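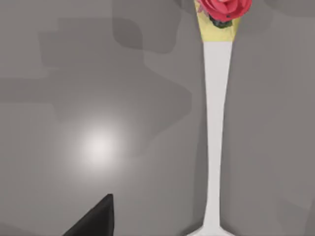
**Why do roses have thorns?**

The sharp points on a rose stem help keep hungry animals away. They can also help some climbing roses hold on to other plants as they grow toward the sun.

Scientists call these points *prickles*. A prickle grows from the outer skin of the stem, so it often snaps off easily. A true thorn is a kind of small branch and grows from deeper inside the plant.

**Word to know:** *stem*, the part of a plant that carries water up to the leaves and flowers.

Platholm Garden Learning Office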